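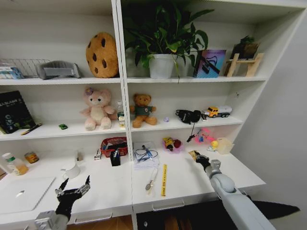 Was kommt eigentlich auf die Einkaufsliste, wenn man einen zweiarmigen Roboter plant? Den ganzen Mai über habe ich an dieser Frage herumgerechnet, und ich muss sagen: Es hat mir einen Riesenspaß gemacht! Wer mich kennt, weiß, dass ich Tabellen mag. Meine hat inzwischen so viele Reiter, dass ich sie einfärben musste.

Angefangen hat alles mit den Armen, klar. Siris und Tritel lagen beide im Rennen, beide mit ordentlicher Dokumentation und beide mit Lieferzeiten, über die man lieber zweimal nachfragt. Ich habe mich lange an Reichweite und Traglast festgebissen und irgendwann gemerkt, dass die Traglast bei mir fast egal ist. Was soll der Roboter denn heben? Eine Tasse, einen Stift, ein verpacktes Kleinteil, mal ein Plüschtier. Da reicht die kleinere Ausführung locker, und das gesparte Geld wandert eine Zeile tiefer, zu den Händen.

Und bei den Händen wird es richtig spannend. Ein einfacher Parallelgreifer kostet einen Bruchteil und packt eine Schachtel wunderbar. Aber ein Regal auf Augenhöhe, in dem ein Drahtkorb neben einer Schachtel sitzt und vorne ein Kameragurt herunterhängt, ist einfach etwas anderes als eine Palette mit lauter gleichen Kartons. Ich wollte Finger! Mehrere! Zwei mehrfingrige Hände also, links und rechts die gleiche Baureihe, damit ich mir bei den Ersatzteilen nicht zwei Lager anlegen muss.

Apropos Ersatzteile: Dafür hatte ich im ersten Entwurf null Euro stehen. Null! Jetzt sind es 1000 Euro als eigener Posten, und den fasse ich für nichts anderes an. Fingerkuppen, Kabel, Stecker, ein paar Schrauben in den Größen, die immer unter den Tisch rollen. Das Angebot von Varkbridge für das Verschleißteilpaket kam bei 1292 Euro heraus, da war allerdings eine zweite Halterung dabei, die ich nicht brauche. Ohne sie passt es ins Budget.

Dann der Posten, der am meisten Freude macht und am wenigsten kostet: das Regal und alles, was drinsteht. 300 Euro habe ich dafür angesetzt. Weißes Regal, zwei Fächer nebeneinander, darunter eine Tischfläche, fertig ist der Arbeitsplatz. Beim Inhalt rate ich zu möglichst viel Durcheinander. Durchsichtige Flaschen gehören unbedingt dazu, die sind für Kameras eine echte Gemeinheit. Dazu etwas Glänzendes (ein Löffel!), etwas Weiches, etwas Flaches wie ein Lineal und ein paar runde Sachen, die wegrollen dürfen. Vieles findet sich zu Hause, den Rest gibt es auf dem Flohmarkt. Ich habe noch nie mit so gutem Gewissen Spielzeugautos gekauft.

Was ich beim nächsten Mal früher einplanen würde:

Die Stellfläche. Die Arme brauchen zur Seite hin mehr Platz, als man vom Datenblatt her denkt. Klebt den Umriss mit Malerkrepp auf den Boden, bevor ihr irgendetwas bestellt.

Den Strom. Bei mir sind es jetzt 8 Steckdosen an einer eigenen Leitung.

Die Software. Ich nehme Rusu für die Steuerung, die Lizenz läuft jährlich und gehört deshalb in die laufenden Kosten. In meiner ersten Tabelle stand sie bei den Anschaffungen, und im zweiten Jahr hätte ich dumm geguckt.

Die eigene Zeit. Dafür habe ich bis heute keine gute Zeile gefunden. Einrichten, Kalibrieren, Regal umräumen, wieder kalibrieren, das läppert sich. Ich schreibe die Stunden jetzt wenigstens mit, abends gegen sechs, bevor ich den Rechner zuklappe.

Offen ist noch die Frage, ob ich kaufe oder erst einmal ein halbes Jahr miete. Tritel bietet beides an, und die Miete würde beim späteren Kauf teilweise angerechnet. Wie viel genau, will ich schriftlich haben. Falls jemand von euch so einen Vertrag schon einmal durchgerechnet hat: Schreibt mir gerne in die Kommentare, auch mit krummen Zahlen!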